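4. Setting up the Unnithan folding bed frame

4.1 Before you start
Clear more floor than you think you need. The frame opens to its full length in one go, and it does not ask first.

Caution: Keep fingers away from the centre hinge. The hinge is stronger than you are.

4.2 Opening the frame
1. Stand the folded frame on its wheels and lock both of them.
2. Release the red strap. Keep it -- you will want it in November, when the relatives go home.
3. Lower each half until the legs click. If you hear one click, you have half a bed.

4.3 Fitting the mattress
4. Lay the mattress with the quilted side up and pull it square to the headboard. Leave it bare for an hour or two before making the bed, and resist the urge to park your belongings on it. 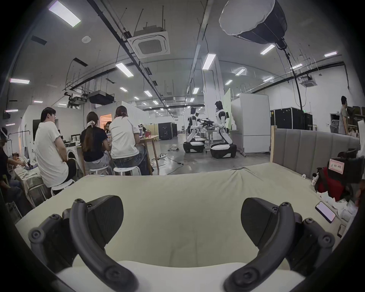
4.4 Checking the load
5. Sit in the middle, then at each edge. A small creak is normal. A long one means a bolt wants tightening.

Note: The frame is rated for 164 kg, spread evenly. Jumping is not spread evenly.

6. Retighten all bolts after the first week, using the key supplied -- or the one you bought after losing it.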